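Research › Working papers › War and society › Section 4

Reading time: 9 minutes

4. Water supply and the writing of the Narnstead letters

4.1 Sources

The Narnstead collection holds 3318 letters written by men of two labour companies between 1916 and 1919. Of these, 2571 carry a legible date and could be placed in sequence. The remainder were left out of the counts but kept for close reading. Transcription followed the rules set out by Dixit in Section 2, with the original spelling retained and censors' deletions marked by a dash.

Earlier work on the collection has treated it as evidence of morale. Waweru has questioned this, on the grounds that most of the letters say little about fighting and a great deal about food, boots and drink. The present section takes up the last of these. Complaints about water were coded separately from complaints about tea, although the two often share a sentence. A typical entry reads: "the tea tastes of the tin and the tin tastes of petrol". Water was brought forward in reused fuel cans, and the taste was a standing grievance in both companies.

4.2 Distribution of complaints

Complaints rise in June of each year and fall again by autumn. The rise is steeper in the company stationed near the Ristus railhead, where the supply depended on a single pumping station. Nine writers account for a large share of the entries, and removing them flattens the curve without changing its shape. Twenty-five letters mention lemon or lime juice, in most cases as an issue the writer had been promised and had not received.
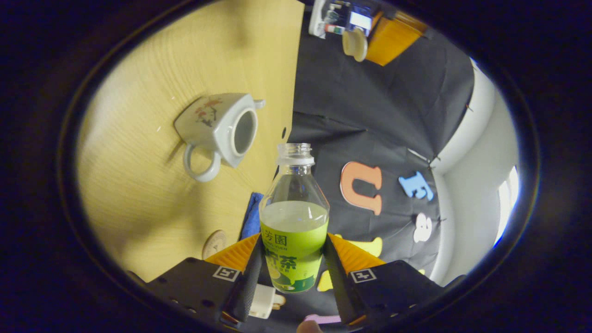
Vol. 25, p. 9

Figure 3. Bottled tea with a lemon slice on the label.

The wording of these letters is close to that of the Nandell diary, which suggests a shared stock of phrases passed between huts. Direct copying cannot be ruled out. Chung's index of the diary lists tea under "comforts" and water under "stores", a division the letter writers did not observe. For them the two formed one subject, and the codes were merged for the analysis in Section 5.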